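August 22, 2018

Sealant adhesion, Brukwood samples, second round. O. Onu cut the coupons; I did the priming and the pulls. Load cell zeroed before each set. Crosshead speed as in the first round.

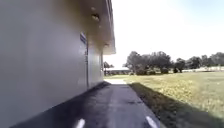
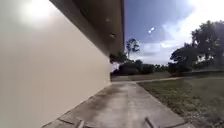

Set A (Emell primer) averaged 372 N at break, failure in the bead itself. Set B (Gundeo primer) was lower and peeled from the substrate on 2 coupons, with primer left on the sealant side. Coupons were all cut from smooth offcut, to match a pale, smooth wall under an overhanging eave. The worst case on a wall like that is the bottom edge where it meets the ground, so the next set gets a soak before pulling. The eave should shade the top of the wall for part of the day, and I am leaving the upper joint out of the heat cycling for now.

Soak plan: 100 hours in tap water, wipe, rest overnight, pull. Then 600 hours for the second half of the batch, which runs into September. Isamu Nishimura wants the Nagano tape added as a control. Need to order more release film first. The grips slipped once at low load; new jaw faces fitted, torque not recorded.

Coupons are in the left drawer, labeled on the back.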